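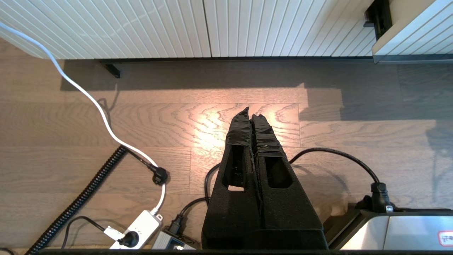 1. Introduction

This report covers the living room part of the household storage project carried out for the module Domestic Space and Materials. The room belongs to a rented flat in the Trisdale building. It has a light brown hardwood floor and one run of white cabinets with vertical slatted fronts, standing on black legs. The cabinets do not touch the floor, and the gap beneath them was the starting point for the work.

The brief asked for three things: a record of how the floor behind and under low furniture is kept, a procedure for clearing and sorting what builds up near it, and a comment on how the furniture itself helps or hinders the job. The kitchen and hall are covered in a separate report and are mentioned only where a method was shared.

2. Background

Low cabinets on legs are sold on the basis that the floor below can be cleaned without moving them. The module handbook (Estell edition) treats this as a matter of clearance only. We found that clearance is one factor, and that light, grain direction and the position of the legs also matter.

Dust is easy to see on a board in direct sun and hard to see on the same board in shade. The floor directly in front of the cabinets lies in shade for much of the day while a patch further out is lit. A person sweeping towards the cabinets therefore works from the area where dirt shows to the area where it does not, and tends to stop early. A strongly figured grain adds to this. Wavy dark lines in the wood can hide hair and crumbs, and on two occasions a mark was wiped several times before it was identified as part of the board.

3. Method

The work was done over 4 sessions. Each session followed the same order so that the results could be compared.

3.1 Clearing

All loose items were taken off the floor and put on the sofa. Anything with an obvious home was returned to it. The rest was sorted into keep, pass on and discard. The limit for this stage was 15 minutes. It was set after a trial session in which sorting one drawer of cables took up the whole afternoon.

3.2 Sweeping

The floor was swept along the planks with a soft broom. Sweeping across the planks was tried once and left a line of fine dust at each joint. The gap under the cabinets was done last, using a flat mop head with the handle held close to the floor. The legs are set at a slight angle, and the mop had to be turned at each one. A torch was laid on the floor and pointed along the gap to check the result.

3.3 Bagging

Discarded items and sweepings went into sacks. Two types were compared: the thin sacks already in the flat, and a heavier grade bought from Nakdale. Sacks were filled to two thirds, the air was pressed out and the neck was twisted before tying. Soft items went in first and anything with a corner went in the middle.

4. Results

4.1 Floor

The lit area was judged clean after one pass in every session. The shaded strip in front of the cabinets needed a second pass in 3 of the sessions. The floor under the cabinets held most of the dust by volume, mainly towards the wall. It also held a pen lid, a coaster and 9 hair grips, which were returned to their owner.

4.2 Cabinet fronts

The slatted doors collect dust in the grooves. A flat cloth cleans the ribs and misses the channels between them. A dry paintbrush, worked from top to bottom, was the fastest tool tested. It drops the dust onto the floor, so the doors must be done before the sweeping. This was not clear to us at the start and the first session had to be partly repeated.

4.3 Sacks

The thin sacks split twice, both times at the side seam. The heavier sacks did not split but were slower to open and harder to tie -- the neck is stiff and springs back. A note on appearance is included because it affected the work. Dark, glossy material is difficult to inspect when it is bunched up. The folds throw back bright glints next to areas that are almost black, and small pale specks on the surface could be droplets or dust. Checking by eye was therefore replaced by wiping the surface with a white cloth and looking at the cloth. 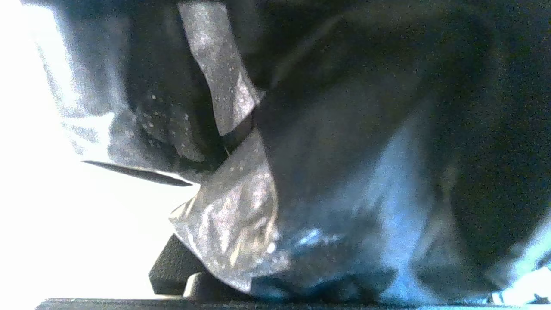

5. Discussion

The Konstantinidis method, which we were taught in the first term, puts floor work before furniture work on the grounds that the floor is the larger surface. Our results do not support this order for a room with slatted fronts. Doors, then open floor, then the gap gave the cleanest result and the shortest total time.

The cost of the heavier sacks is harder to justify. For sweepings alone the thin type is adequate. For mixed waste with hard edges the heavier type should be used, or the thin type doubled.

The work has limits. Only one room was studied, with one floor and one cabinet design. The sessions were held in winter, when the sun is low and reaches further into the room. The position of the lit patch would be different in June, and the finding about the shaded strip should be checked again then. Judging whether a floor is clean by eye is also open to error. A simple weight of the sweepings, taken with kitchen scales, would be an improvement.

6. Recommendations

Brush the slatted fronts first, top to bottom.
Sweep along the planks.
Use a torch at floor level for the gap under the cabinets.
Keep the sorting stage to a fixed time.
Wipe used sacks with a white cloth before folding them for storage.

Report submitted February 11, 2020. The session sheets are in the appendix folder with the room plan.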